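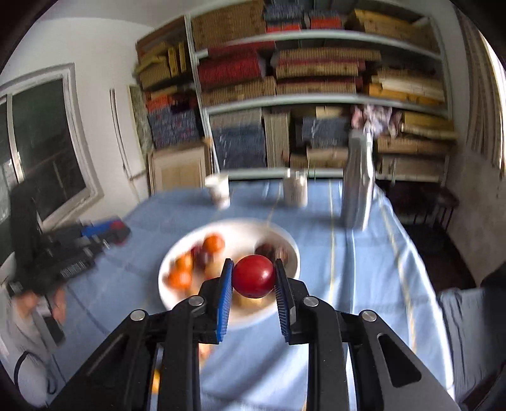 On the keeping of a household fruit record

Readers of this journal will recall that the October entry dealt with the storage of apples in unheated rooms. Several letters followed, and the most useful came from Pushpa Bisht, who asked whether a private household gains anything by writing down the fruit it buys, eats and throws away. I have kept such a record at my home in Cilldale for a full year and am now in a position to answer.

The method is simple. A ruled notebook hangs beside the larder door. Each purchase is entered by weight, with the name of the shop or stall, and each discarded item is entered on the facing page. Members of the household are expected to make their own entries. Compliance was good in the winter months and poor in summer, when there were guests, and the figures for July should be treated with caution.

Over the year the record shows 361 separate purchases. Of the fruit bought, 231 pieces were thrown away, and the greater part of these were pears. I had supposed that soft fruit would be the chief loss. Plums did badly only when they were bought by the tray from the market at Kekgate, where the price encourages a larger purchase than a family of four can manage. Bought 500 grams at a time, they were nearly always finished.

Pears deserve a paragraph of their own. They are sold hard, they are left to ripen, and they are then forgotten. Hjalti Kvaran, who grew them commercially for many years before his retirement, advised me by letter to keep them in a cool place and to bring out only as many as would be eaten within three days. This was adopted in February. Losses fell at once, although I must add that we also bought fewer pears from that month onwards, and I cannot say how much of the improvement belongs to each change.

Citrus fruit gave little trouble. Tangerines keep well enough in the open for a week, after which the skins tighten and the children refuse them. Those left over were put into marmalade, a small batch of which took 600 grams of sugar and set rather too firmly. The recipe came from Guðlaug Gunnlaugsson and I do not hold it responsible; the pan was left on the heat during a telephone call.

A word on bowls and cupboards. It was the custom in my parents' house to keep all fruit out of sight until after the evening meal. Our own practice has been the opposite, and the notebook supports it: fruit kept on the table was eaten sooner than the same fruit kept in the larder. The exception was bananas, which are best hung away from everything else.

Poul Nørgaard has objected, in correspondence, that a record of this kind alters the behaviour it sets out to measure. I accept the point. My wife bought noticeably less during the first month, and has said that she disliked seeing her handwriting on the left-hand page followed so soon by mine on the right — a remark I have entered in the notebook under general observations.

The record will continue for a second year with two amendments. Fruit given to neighbours will have its own column, and windfalls from the garden, previously left out, will be weighed on the kitchen scales on the day they are gathered. Readers who keep similar notebooks are invited to write in with their totals for pears.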